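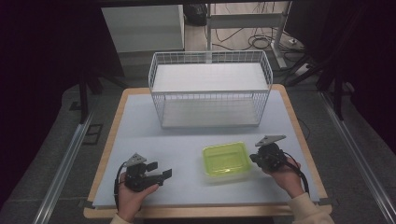 Tendwood Tables: Care and Maintenance FAQ

Which tables does this page cover?
All Tendwood tables with a painted top and a wooden frame, including the Drestham and the Hollthorpe. Oiled tops are covered in the Beaulieu guide, and the two sets of instructions should not be mixed.

How long does the finish take to cure?
28 days from the date on the label under the top. The surface is dry to the touch long before that, but it marks easily until the cure is complete. During the first seven days, keep heavy items off the top and do not cover it with a cloth, mat or plastic sheet.

What should I clean it with?
A soft cloth, lukewarm water and a small amount of dish soap. Wipe once with the soapy cloth and once with plain water, then dry. Do not use ammonia, bleach, acetone or melamine sponges. A melamine sponge is a fine abrasive and leaves a polished patch on a matte finish. The patch cannot be buffed back to matte.

Why is there a shiny spot where I usually sit?
Burnishing. Sleeves and forearms polish a matte finish over time. It is most visible on pale colors under low side light. Turning the table end for end twice a year spreads the wear. It does not undo existing spots.

Can I leave things on the table permanently?
Yes, after the cure period. Lift objects to move them. Soft rubber and vinyl feet can stain paint through plasticizer migration, and the stain is in the coating, so cleaning will not remove it. Use felt pads or cork.
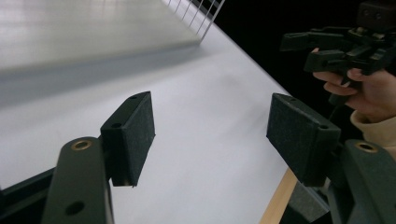
White tabletop with a light wooden edge along the side.

The paint has a fine crack where the top meets the edge. Is that a defect?
Usually not. The top and the edge move at different rates as humidity changes, and a hairline at the joint is normal in the first heating season. Send photos if the crack is wide enough to take a sheet of printer paper, or if it runs across the top itself.

How do I touch up a chip?
Clean the area and let it dry overnight. Fill the chip in two thin coats with a fine artist's brush, four hours apart, staying inside the chip. Paint carried onto the surrounding surface will show as a halo. Touch-up paint is matched by batch, so include the batch code from the label when you order.

Can the top be sanded and repainted?
Yes. Sand with 240 grit, remove the dust and apply a water-based enamel with a foam roller. Repainting ends the finish warranty but leaves the frame warranty in place.

The table rocks. What should I check first?
The floor. Rotate the table a quarter turn — if the rock moves to a different leg, the floor is uneven and the leveling feet will correct it. If it stays with the same leg, loosen all the frame bolts, set the table upright and retighten them in a diagonal pattern. Hand tools only.

Who handles warranty claims?
Finish claims go to Lise Chan and frame claims to Rizal Oei, both through the contact form. Attach one photo of the label and one of the damage. The service desk is closed for the first half of March.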